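Part-time toy mender wanted (Skosthorpe)

Posted June 7, 2024

Hi! I'm Leena Kallio and I run Raju, a little toy repair and sorting bench in Skosthorpe. We take in plastic toys that have lost a piece, come apart or turned up in a bag with bits from six other toys, and we get them ready to be played with again. I'm looking for one more pair of hands at the bench, 3 mornings a week to start with, and I'd love it if you could stay at least through November, when everybody in town suddenly remembers the holidays are coming.

So what would you be doing? A lot of it is sorting. People bring us shoeboxes and grocery bags full of odds and ends, and somebody has to work out what belongs with what. You put the likely pieces out on the table, try a few together, put the wrong ones back in the pot and start over. Some mornings you'll fly through it and some mornings you'll spend an hour on one ring and a block and have nothing to show for it (ask me how I know). If that sounds relaxing to you, keep reading. If it makes your shoulders go up, this probably isn't your job, and no hard feelings!

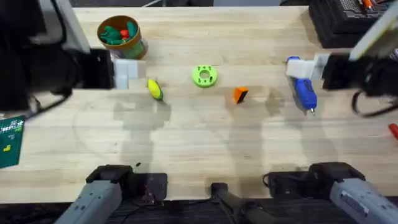
The rest is small repairs. Snapped tabs, wheels that won't stay on, that kind of thing. You don't need to have done this for money before. I do need you to be comfortable with small hand tools and okay with being shown how we do it, even if you have your own way at home. Akihiko Ikeda has been mending things with me since we opened and he'll be the one teaching you. He is very patient and he will tell you if a joint isn't good enough, and then you'll do it again, and so do I when he catches me.

Last year we logged 719 repairs between us, plus all the sorting that doesn't get logged. I'd like to do more this year without anybody rushing, so that's really why I'm hiring.

Things I'm hoping for:

Good close-up eyesight, with or without glasses
Steady hands and a decent attention span
Someone who puts the scissors back
Fine with the public now and then, mostly parents dropping off and picking up
Able to sit or stand at a table for a whole morning (you can switch, we have tall stools)

It helps if you've done model kits, sewing, electronics, jewelry or anything else fiddly. Tell me about it even if you think it doesn't count.

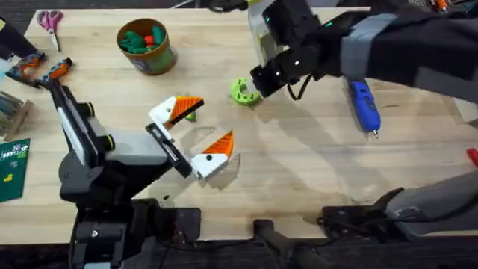
At the bench: the parts pot, with scissors and pliers nearby.

Pay and practical stuff. The job pays $3,360 for the first season, split into equal monthly payments, and I cover your training time out of that same first month, so you're paid from the first morning you come in. After the season we sit down and talk about whether you want more hours. There's a staff discount at the Wistik cafe downstairs, and yes, the cinnamon buns are as good as people say. Parking behind the building is free but tight, so if you drive something big, use the lot on Prumanen Street and walk over.

We don't work on anything with a motor in it, and we don't take stuffed animals, so please don't apply hoping to do teddy bears! I get that question a lot. There's a lady across the river who does them beautifully and I'm happy to pass on her number.

How to apply: drop a note through the door at 31 Prumanen Street, or come by any morning we're open and ask for me. I don't need a formal resume. One page is plenty. Tell me who you are, which mornings you could do, and something you've fixed lately, or tried to fix. I'd rather read about a failed one with good details than a long list of jobs.

If it looks like a match I'll invite you in for a trial hour at the table with Akihiko and me. You'll get a mixed tub to sort and one easy repair, and we'll chat while you work. Bring your reading glasses if you use them. Tea and coffee are on us.

I read every note myself and I'll get back to everyone, though it can take me a couple of weeks.

Leena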